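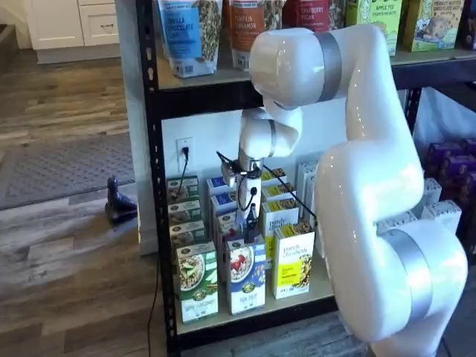 Seven Hours on One Note (Well, Almost)

I got to Gullent at dusk with a sleeping bag, a thermos and a bad attitude. A friend had talked me into buying a ticket for Nudunard, a piece for voices and two harmoniums that starts at ten in the evening and runs for seven hours, and by the time I'd found parking I had already worked out three excuses for leaving at midnight.

I stayed until five. I've been back twice since then, once as a listener and once (more on this later, and please be kind) as a singer. So consider this a report from somebody who has lost all critical distance.

Nudunard was written by Nyokabi Mussa, who trained as a mezzo and spent most of her twenties singing small roles in regional opera houses. She played a lot of maids. She also got very good, she told me, at standing still for a long time in a heavy costume while other people had feelings. "You start listening to the room," she said. "There's an air handler in every theater in America and I can tell you what pitch it's on."

That is more or less where the piece came from. She left opera, moved in over her aunt's upholstery shop, and began holding long notes against whatever was already humming. The refrigerator first. Then the streetlight outside the window, then a window fan with a bent blade that gave her a slow, wobbly beat she liked so much she recorded it and has since lost the tape. She still brings up the tape. I think she'd trade a fairly important award for it.

The ensemble is called Dratum

There are 9 singers in Dratum and they don't look like a choir. No folders, no matching black, no risers. They sit on the floor, mostly against the walls, and some of them bring knitting. Devendra Gautam, the lowest voice of the bunch, sings lying flat on his back with his knees up, and for the first hour I assumed he was an audience member who'd overdone it at dinner. Then this enormous low D came up through the floorboards and into my tailbone, and I looked over, and it was him!

The two harmoniums belong to Naveen Mishra and Raquel Rebelo, who trade off pumping and playing so the sound never stops. Naveen grew up with one in the house and plays his with a light, springy left hand. Raquel came to hers from church organ and she pumps like she's trying to inflate a raft. You can hear the difference once you know to listen for it. His breath is even and hers comes in waves, and Nyokabi wrote the thing so that the changeovers land in spots where the singers thin out and you can really catch the swap.

I asked whether the score says that. The score is a single sheet. It has a long horizontal line for each voice, with tick marks where a singer may (may!) move to a neighboring pitch, and a few words in the margin. My favorite of the margin notes reads "wait for the heat to come on." There is another one near the bottom that says "if someone coughs, answer it," and I promise you they do. A man two blankets over from me had a chest cold and he basically got a duet. 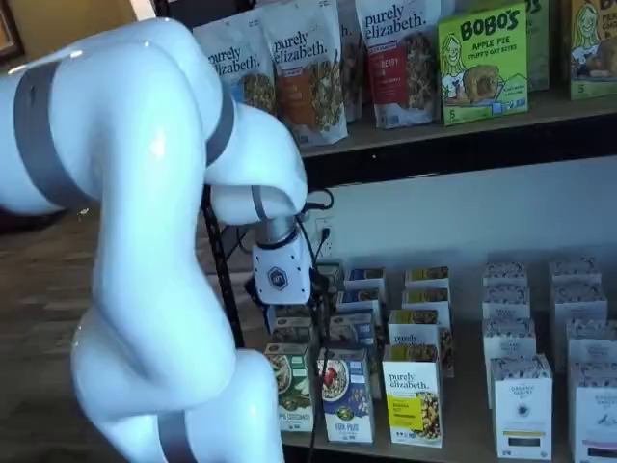 White robotic arm reaching toward store shelves.

What happens to you in there

The first forty minutes are hard, and I'd be lying if I told you otherwise. My brain made lists. I thought about my taxes, and about whether I'd left the back door unlocked, and about a rude thing I said to a roommate in college. My left foot fell asleep before I did. I kept waiting for the music to do something, and the music was in no hurry at all.

Then sometime before midnight I noticed a high, glassy tone up near the ceiling, like a wet finger on the rim of a glass. I looked for who was singing it and couldn't find anybody. Everyone's mouth was making a middle sort of sound. It was overtones stacking up, the kind of thing I'd read about and nodded along to for years without ever having it float over my own head in the dark. When one singer shaded her vowel from "oh" toward "ee," the ghost note slid up a step. I sat straight up in my sleeping bag like a meerkat.

After that I was gone. I don't have a clean account of the hours between one and three. I know I slept a little, and I know the sleep was part of it, because I dreamed about a long hallway and woke up to find the chord had opened out in the same shape. (Yes, I hear myself.) Raquel told me that people come up afterward and describe sections of the piece that don't exist. She used to correct them and she's stopped doing it.

A word about the room

None of this would work in a concert hall. They've tried. The first time Dratum did Nudunard on a proper stage, with seats bolted to the floor and an usher, the audience behaved like an audience and so everybody was miserable by eleven. Too dry, too, Naveen says. The sound left their mouths and just fell down.

What they use now is the Alexiou, an old dance hall on the river side of Gullent with a sprung floor and a barrel ceiling. It holds 800 standing, or it did when people came there to waltz. For Nudunard they sell 155 places and each place is a rectangle of floor marked off in tape, big enough for one adult and whatever that adult considers bedding. I've seen yoga mats, camping pads, one full twin mattress carried in by two brothers, and a beanbag that squeaked and was retired by general agreement to the lobby.

Kiran Dixit looks after the sound, and I use that phrase on purpose because there are no microphones. What Kiran does is walk the hall in socks for two afternoons beforehand, singing to himself, and decide where each voice should sit. He hangs moving blankets in one corner and takes them down from another. He has strong opinions about curtains. He once asked a woman in the third row of rectangles if she would mind turning her puffy coat inside out, and she did it, and he swears it cleared up a muddy spot around the low A.

I followed him on one of those afternoons and he made me stand in eleven different places, which was more exercise than I'd planned on. By the stairs you get mostly Devendra. Under the middle of the barrel the high voices cross over and blur in a way that makes your teeth feel fizzy.
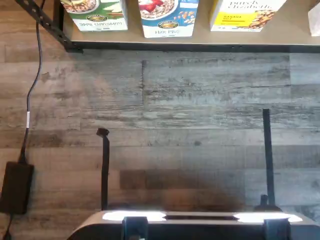 Over by the coat check, where I would never have thought to lie down, you get almost no direct sound at all, only the hall giving it back a beat late, and Kiran says that's where he'd go if he ever got to lie down himself. So naturally that's where I put my sleeping bag the second time, and he's right. It is cold near the door, though. Bring a hat.

And then I sang

Dratum runs an open night in April. You don't audition. You come to three rehearsals, you learn to breathe when your neighbor isn't breathing, and you join the walls. I signed up the minute I could and regretted it the minute after that, on account of my voice being what my sister calls "friendly."

Rehearsal is mostly vowels. We spent an entire evening on the trip from "oh" to "oo," taking as long over it as we could stand, and Nyokabi walked around with her head tipped, now and then crouching down beside somebody and humming right into their ear until they drifted over to meet her. She never says you're flat. She says "a little more company, please," and you slide up and find the pitch and there is company there, and it's a wonderful feeling, and then you run out of air.

I asked her about the air. I figured there must be a technique. She said to stop singing before I needed to, and come back in so quietly that I wasn't sure I'd started. It took me most of the second rehearsal to manage it once. Devendra, from the floor, gave me a thumbs-up without opening his eyes.

On the night itself I was put between a dental hygienist and a retired bus driver, both of them veterans, both with much better cushions. We began at ten. I'd been told to expect a panic around the first hour and it showed up on schedule, a real conviction that I was ruining it for everyone and that all those people in their blankets could pick out my one friendly voice. The hygienist passed me a ginger candy. I sucked on it and sat out for a while and listened, and when I came back in I couldn't find my own sound. I was making it, my ribs were buzzing, but it had gone into the general pot with everything else.

I've been writing about music for a long time, and I've mostly done it from a seat facing forward with a notebook on my knee. I like that seat. I'm not giving it up. But I'd never before been inside a chord for long enough to get bored with it, get past being bored, get hungry, and then hear it change by the width of a hair and feel my eyes sting.

We stopped at five, or the singers did. The harmoniums go on a bit after that, first both and then only Naveen's, and then he lets the bellows empty by themselves. Nobody claps. People roll up their stuff. There was coffee in the lobby, and a tray of sticky buns that Raquel's mother had sent over, and the retired bus driver and I stood out on the steps with ours while a delivery truck idled across the street.

"B flat," he said, with his mouth full.

I thought it was closer to an A, and we were still arguing when it pulled away.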